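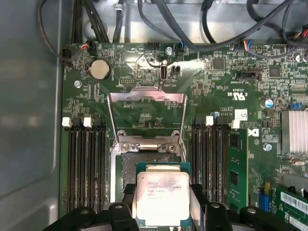
Grüne Hauptplatine mit Knopfzelle und Prozessorsockel in einem Computergehäuse. Foto: Werkstatt Kevutberg

Alte Rechner, neue Aufgaben: Werkstatt Kevutberg erweitert ihr Angebot

Kevutberg, im August -- Schrauben, prüfen, weitergeben: Die Computerwerkstatt Kevutberg hat seit ihrer Gründung über 1.388 ausgemusterte Rechner wieder flottgemacht und eröffnet jetzt einen zweiten Standort in Patuvstead. Dort entstehen 17 Arbeitsplätze, an denen Einsteiger lernen, Hauptplatinen zu prüfen, Knopfzellen zu tauschen und Kabel sauber zu verlegen.

"Wer zum ersten Mal ein Gehäuse öffnet, staunt, wie viel man selbst reparieren kann -- und die Freude beim ersten Start ist riesig!", sagt Werkstattleiter Cosmin Gavrilă.

Die Kurse mit dem Titel "Issa" dauern zwei Abende und beginnen jeweils um 18 Uhr. Werkzeug liegt bereit, eigene Geräte dürfen gern mitgebracht werden. Anmeldungen nimmt die Werkstatt ab sofort entgegen.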